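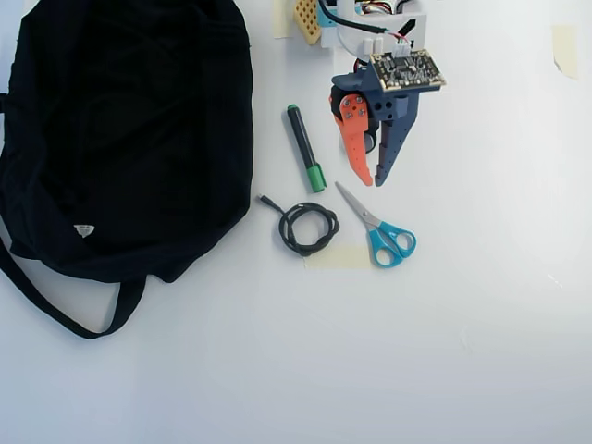
Black fabric bag with long strap, laid flat on the white table.

Packing small parts into a soft bag

I have carried the same type of bag to our build sessions since June. It is plain black cloth with one long strap and no stiffening of any kind. It weighs very little and folds into a drawer. The drawback is that it has no shape of its own, so whatever goes in first decides where everything else ends up.

These notes cover how I load it at the end of an evening. They apply to any unstructured bag of similar size.

Lay the bag flat first. A soft bag hung from a chair closes at the mouth, and you end up holding it open with one hand and packing with the other. Flat on a table, with the opening facing away from you and the strap toward you, the lower layer of cloth stays put. Lift the upper layer by the hem and slide things in along the table. Keep the strap out to one side. If it lies across the mouth it gets pushed in with the first item and has to be pulled out again past everything on top of it.

Clear the table before starting. I move everything to the far side, wipe the near side with a barely damp cloth, and let it dry. Grit on the table goes into the bag with the first thing you slide, and the seams hold it for months.
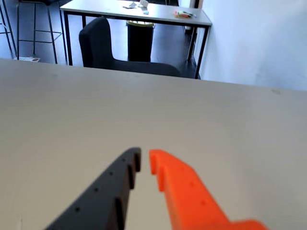

Does the order of packing matter if the bag is going to be carried upright anyway?
It matters a great deal, as the contents settle toward the bottom seam within the first few minutes of walking. Put the flat, heavy items in first and the light ones last.

My order is as follows. Flat stock and notebooks go against the back panel. Boxes with lids go next, lids facing up when the bag hangs. Wires come after that, coiled loosely and tied with a strip of cloth tape. Anything with a sharp corner goes in the middle, where it has something on both sides.

Batteries are separate. I keep loose cells in a small hard case and put a piece of masking tape over the terminals of each one. Qusai Jaber wraps his in paper, which works until the paper tears. A loose cell at the bottom of a bag of wire ends is a short circuit waiting for a place to occur, and cloth does nothing to prevent it.

I tried a rigid insert from Ultau for a few weeks. It held its form well and the parts stayed upright. It also took up nearly 2 inches of usable width, and the bag could no longer be folded away. I gave it to Hanan Chidiac, who keeps it on a shelf with yarn in it.

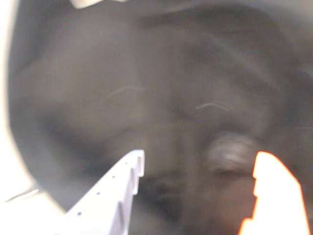

A cheaper fix is a piece of thick card cut to the size of the base. Mine is 10 inches by 4. Round the corners with scissors so they don't wear through the seam, and cover both faces with tape if the card is likely to get wet. Replace it when it creases. A creased card folds along the same line each time and tips the load to one side.

Strap length is a matter of preference, within limits. With the bag hanging at the hip, I want the top hem 6 inches below the elbow. Any lower and it swings on stairs. Tsung-han Tsang wears his much shorter and says he has no trouble, though he carries about half of what I do.

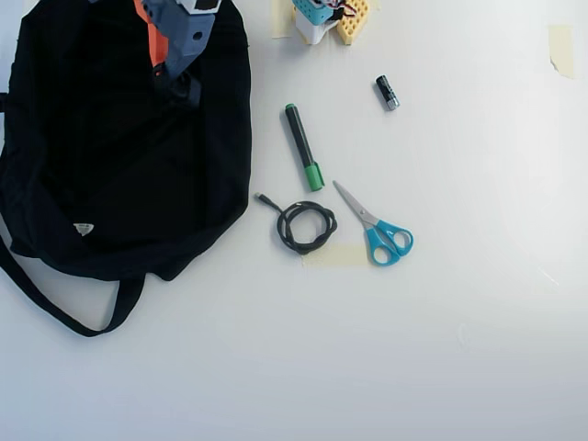
Illulwood Makers Club | Workshop Notes

Unpacking is the part I used to skip. The bag went home full, sat by the door, and came back with the same things in it plus whatever had been added. Now I empty it on the table at the start of the next session, turn it inside out, and shake it over the bin. Short lengths of wire come out most times. Turn the corners out with a finger, and check any inside pocket separately.

For washing, I use cold water and no softener, and hang the bag by the base so the strap doesn't stretch. Black cloth shows dust more than dirt, and a strip of masking tape pressed on and lifted off removes most of it between washes.

Bilal Tarawneh has asked for the card template. I will leave a copy in the top drawer under the tape rolls.

Samer Issa
October 25, 2026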